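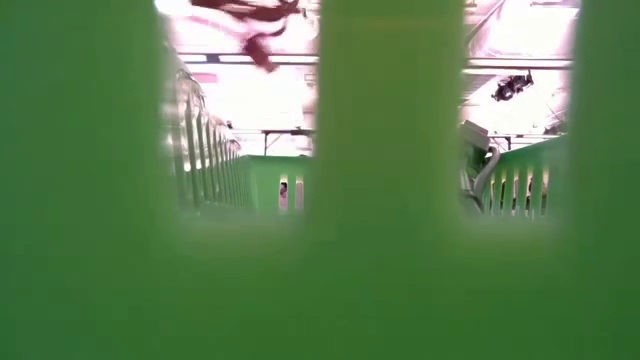
Clorkau, 2 de marzo de 2026

La asamblea regional de Clorkau abrió sus puertas al público durante toda la jornada, en plena tramitación de la ley de archivos y acceso a documentos oficiales. Según el servicio de protocolo, pasaron por el edificio casi 1000 personas, repartidas en turnos de visita que salían del vestíbulo de la calle Traltbridge.

El recorrido empieza en la planta baja, tras el control de seguridad, y sigue por la escalera norte hasta el salón de plenos. Se permite ocupar los escaños, pero el sistema de votación está desconectado. La guía de mi grupo explicó el orden de las intervenciones, los tiempos asignados a cada portavoz y la diferencia entre una enmienda a la totalidad y una parcial. Dos estudiantes preguntaron por qué el hemiciclo está tan vacío en algunas sesiones, y la guía respondió que buena parte del trabajo se hace en las ponencias.

La parte más larga de la visita fue la de la oficina de registro, en el segundo piso. Allí atiende Gordon Paquette, letrado de la cámara desde hace 18 años. Paquette contó que la ley de archivos ha recibido 3467 enmiendas desde que se publicó el proyecto en enero, la mayoría presentadas por el grupo Hirik, que está en la oposición. Muchas son repeticiones con cambios de una palabra, pero el reglamento obliga a numerarlas y contestarlas todas.

El punto que más se discute es el artículo 2, que fija el plazo en que una administración puede reservarse un documento antes de hacerlo público. El Gobierno defiende un periodo largo para los expedientes de contratación. Hirik pide que se acorte y que la decisión pueda recurrirse ante un órgano independiente. Paquette no quiso valorar ninguna de las dos posturas. Sí dijo que espera el dictamen antes del verano.

La visita termina en la sala Mac Mathúna, donde se exponen los diarios de sesiones de las primeras legislaturas. Los tomos están en vitrinas cerradas y solo pueden verse por la página en que están abiertos. Una cartela remite a la versión digitalizada, que todavía no incluye los debates de presupuestos.

En la salida se repartía un folleto con el calendario de plenos y el formulario para asistir como público. La solicitud se hace por correo electrónico, con nombre completo y número de documento, y la tribuna se asigna por orden de llegada de las peticiones. Los grupos escolares tienen un formulario aparte.

La cafetería del edificio permaneció cerrada a los visitantes. La próxima jornada de puertas abiertas no tiene fecha.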